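Ticket 1315
Product: Ikonari parallel gripper on tabletop arm, Devik controller
Site: Dukton, handling cell
Integrator: Kasprzak
Opened: December 27, 2018
Priority: normal
Status: closed
Subject: Gripper drops off the bus with fault 47 when the arm is over the basket

Dukton, first report

The gripper goes offline in the middle of a cycle and the controller stops the arm with fault 47, gripper not responding. It comes back if we clear the fault and run the gripper init from the pendant. Sometimes it then runs for the rest of the morning and sometimes it faults again on the next cycle.

The cell picks small items off a covered table and puts them in a shallow wicker basket. The set we use for checking is a pyramid, a cylinder, a ball and a plastic cup. Setup has been the same since Kasprzak commissioned it in September. Program has not been edited and neither has the payload.

What we have tried so far:
Restarted the controller. No change.
Powered the gripper down for a few minutes. No change.
Ran the gripper open and close from the pendant with the arm parked. No fault, however long we let it run.
Ran the full program at reduced speed. Faulted anyway, but later.

The fault seems to like the left side of the table, where the basket is. We have not had it stop while picking the cup on the right. That could be chance.
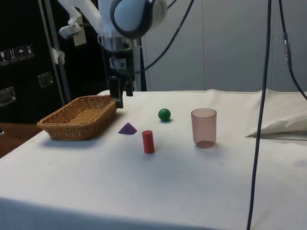 Gripper timeout in the controller is at 3000 ms. We have not touched it and would like to know if we should.

Support, reply

Thanks for the write-up. Please leave the timeout where it is. 3000 ms is already long for this gripper, and raising it only makes the arm wait longer before it reports the same thing.

Fault 47 means the controller asked for a status and got no answer. It says nothing about the fingers or the grip force. A gripper that runs clean when parked and drops out with the arm moved over to one side is most often a cable or connector problem, so we would start there.

Please do the following with the arm in manual mode at low speed:

1. Move to the basket approach point and stop. Leave the gripper open.
2. Watch the gripper status page on the pendant. There is a line for missed replies. Note whether it goes up with the arm standing still.
3. Rotate the wrist by small steps in both directions, watching the same line.
4. Go to the cup pick point and repeat.

Please also send the controller log covering at least one fault. Export it before restarting, or the part we want is overwritten.

Do not wiggle the connector by hand with power on. If you need to unseat it, power the gripper down first.

Dukton, reply

Log is attached to the ticket. Results of the check:

At the basket approach point, standing still, missed replies stays flat. When we turn the wrist clockwise it starts to climb, and if we keep going it faults. Turning back, it stops climbing but the fault has to be cleared as usual.

At the cup pick point we can turn the wrist either way and nothing happens.

Same result when we repeated it, so it is tied to the position. We also tried it at the point above the ball. There the line climbs only near the end of the wrist travel, and it did not get as far as a fault.

Support, reply

That narrows it down well. The log agrees with you: the missed replies come in bursts during wrist moves and the supply voltage at the gripper stays steady through all of them. So power is fine and the data pair is the suspect.

Two places to look. One is the plug at the gripper end, the other is the run of cable between the wrist and the first tie point on the arm. When the arm reaches toward the basket and the wrist turns clockwise, the loop gets shorter and the pull goes into the plug. If the first tie is too close to the wrist, the cable has no slack left to give.

Please check:

The locking ring on the plug. It should be hand tight and not turn any further.
The jacket right behind the plug. Look for a flat spot, a whitish crease or a place where it bends more easily than elsewhere.
The first tie point. Turn the wrist to both ends of its travel and see whether the cable goes tight at either end.

Jog the arm up and away from the table before you start, and clear the tabletop if you plan to put tools down on it.

Dukton, reply

Powered down and checked. The ring was tight. The jacket has a soft spot close behind the plug, you can feel it with a thumb but it does not show much. At the clockwise end of travel the cable is tight from plug to tie. At the other end there is plenty of loop.

The tie was moved closer to the wrist at some point after commissioning. It was catching on something behind the table on the way to the home position, and one of the shifts shortened the loop to stop that. There is no note of it in the cell book. There is now.

We ordered a gripper cable from Kasprzak. Is it safe to run in the meantime?

Support, reply

You can run if you move the tie back first and keep the wrist out of the clockwise end. Expect some faults. The damaged pair will not recover and may get worse, so do not leave the cell unattended with the old cable on it. A fault with a part in the fingers will leave the part where it is, and someone has to take it out before init, as init opens the gripper.

When you fit the new cable:

1. Arm at home, gripper power off, controller locked out.
2. Take the old cable off at the gripper end first.
3. Fit the new one and do up the ring by hand. No pliers.
4. Turn the wrist to the middle of its travel and lay the loop so it hangs without twist.
5. Fix the first tie loosely, then run the wrist to both ends in manual. Tighten the tie only when neither end pulls.
6. Check the loop against the home move as well, or you will be back to the snag that started this.

Dukton, reply

New cable is on. Moving the tie back did bring the snag back, as expected, so we added a waypoint on the way home that takes the arm higher before it swings. It costs a little time per cycle and we can live with that.

Table laid out again for the test run with the basket turned a bit so the approach is less of a reach.

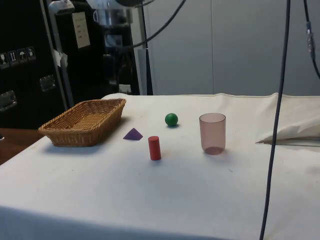
We repeated your manual check at the basket, ball and cup points. Missed replies stays flat at all 3, with the wrist taken to both ends. Then ran the program at normal speed through the afternoon. No fault 47.

One side effect: after turning the basket, the drop point was close to the rim and the fingers touched it on the way down. We re-taught the approach and the drop and saved the program under a new name. The old one is still on the controller.

Support, reply

Good. Since you re-taught the drop point, please compare the wrist angle there with the old program. If it is further clockwise than before, look at the tie again. Otherwise nothing more to do on our side.

We would also take a fresh backup now. The one we hold from commissioning does not have the new waypoint in it.

Dukton, reply

Wrist angle at the drop is a few degrees less clockwise than in the old program. Backup taken and uploaded to the ticket. The old cable is tagged and on the shelf. Do you want it back?

Support, reply

No need, please scrap it so it does not end up back on an arm. Closing the ticket. Reply here if fault 47 shows up again and it will reopen.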